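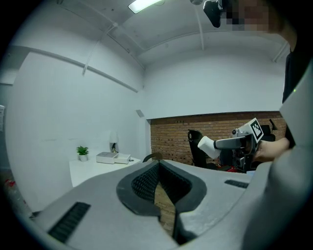

Figure 2. The white desk, with potted plant, two boxes and table lamp.

3.1 The desk and its residents

Households asked to keep a surface clear will, on our evidence, keep a plant on it. Gill counts the plant as furniture; Lemieux counts it as a squatter.
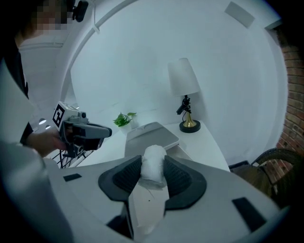

A tray complicates matters. It is meant to gather small things, and so becomes one more thing to be gathered – a point our 32 diarists made with some feeling.
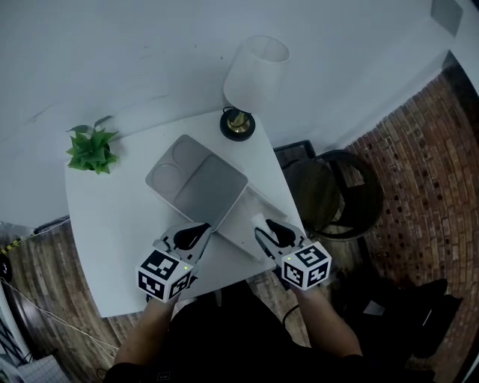
Lamps were moved least of all. Most diarists tidied up to the base and stopped there, as though at a border.

Contact: Sylvie Gill, Grimine | Back to top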